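Jansen Consumer Watch Questions "Sugar Smart" Claims on Snack Labels

VONAVUS, August. Jansen Consumer Watch today asked food maker Zesturmont to show the evidence behind the "Sugar Smart" badge now printed on 83 of its snack products. The company says the badge helps parents choose. We have our doubts.

Zesturmont wrote the badge's rules itself, and it also checks its own compliance. Of 400 packages we reviewed in Jandum stores, 399 gave no web address or phone number where a shopper could read those rules. A pledge that can't be read is hard to enforce.

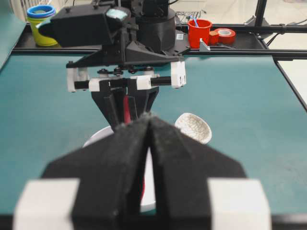 The company promises a review in 2 years. We think that is a long wait for a label already on shelves, and we are asking for the full criteria and an outside audit by the end of the month. Copies of our letter are available from the Jansen press desk.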